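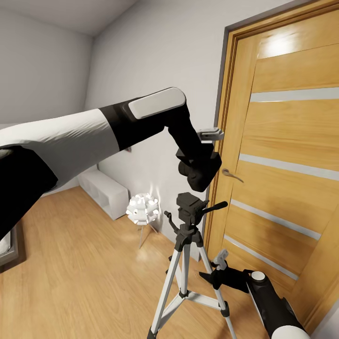
The housing adviser at Horneck has spent eight years helping tenants to settle into unfurnished lets, and the first question put to her was why so many of them struggle with a home that is in perfectly good repair. "Most people expect the rent to be the difficulty," she said. "In practice it is often the bedroom. They have been given a sound room and they do not know how to make it habitable on very little money." She recommends that tenants start from the plainest possible scheme: pale grey walls, a white ceiling and a wooden floor in a warm honey tone. Such a room, in her view, accepts almost any second-hand furniture and does not need to be repainted when circumstances change.

The advice service was set up by the Randora housing association and now covers 75 properties. Tenants are offered one visit before they move in and a second after 40 days. The adviser explained that the interval was chosen with some care. By then a household knows which corner is draughty, where the morning light falls and whether the bed was put in the right place.

Asked what she looks for on the second visit, she replied that she starts with the windows. "Condensation tells me more than the tenant does. If the bed has been pushed against an outside wall, I ask them to pull it forward by the width of a hand and to leave the door open for part of the day." She added that heavy wardrobes cause similar trouble and are better placed against an inner wall.

On the matter of floors she was firm. Many tenants ask for carpet at the outset, and the association will consider such requests, but she encourages them to live with bare boards for one winter first. A rug can be taken to the next home — a fitted carpet cannot.

The service also runs a furniture store in Villalobos Street, where members may borrow beds, chests of drawers and lamps for up to 20 weeks. Demand is highest in September, when new leases begin, and the adviser acknowledged that beds run short. "We ask people to tell us early. A mattress we can usually find. A double bed frame in good order may take a month."

The conversation turned to cost. More than 75 households have used the store since it opened, and the only charge is for delivery. She would like to see a similar arrangement at the Adomach estate, where the flats are smaller and storage is poor. Discussions with the residents there are continuing, and a room on the ground floor has been suggested.

Tenants who wish to arrange a first visit should apply to the Horneck office in writing, giving the address of the property and the date on which the lease begins.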